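Honthorpe Annex, Room 2302: Bench and Walkway Checklist, with comments

Round done in April, starting at the door and working inward. Form 691, the version with the small boxes.

1. Tabletop wiped down: OK. White tables show everything, so whoever ordered them either loves cleaning or has never done any.

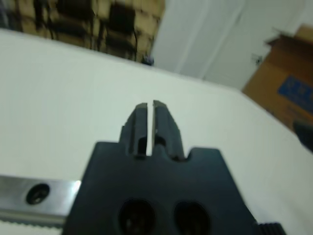
2 min read

2. Table edges, no chips or tape residue: OK on the long sides. Old tape glue by the window end, reported last time under ticket 2211 and aging gracefully.

3. Work surface clear before anyone starts: OK. Please enjoy it while it lasts.

4. Walkway behind the table wide enough to pass: OK. Bags go on the hooks. The floor is not a hook.

5. Monitor stands steady, cables off the floor: stands fine, one cable with ambitions. Casia to supply a clip.

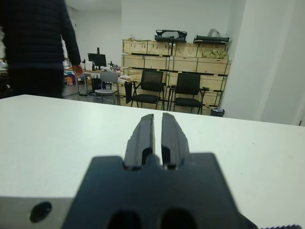

Item 4: far side of the white table, monitor on the desk behind.

6. Flat parts checked for scratches and finger marks: comment. Glossy black was a brave choice. Smudges and light scratches get noted on the sheet and the part goes back to Hultitz only if it's cracked.

7. Toothed edges: look before you grab. Gloves are in the drawer marked Gloves, a system we're proud of.

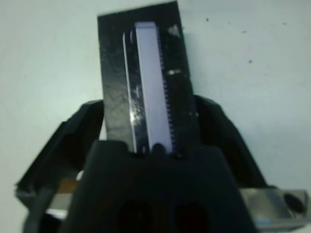

Du Plessis writes that item 6 should allow a dry cloth first, as half of last month's "scratches" wiped right off. Agreed, and added to the next form.

8. Gloves drawer contains gloves: no. Restock.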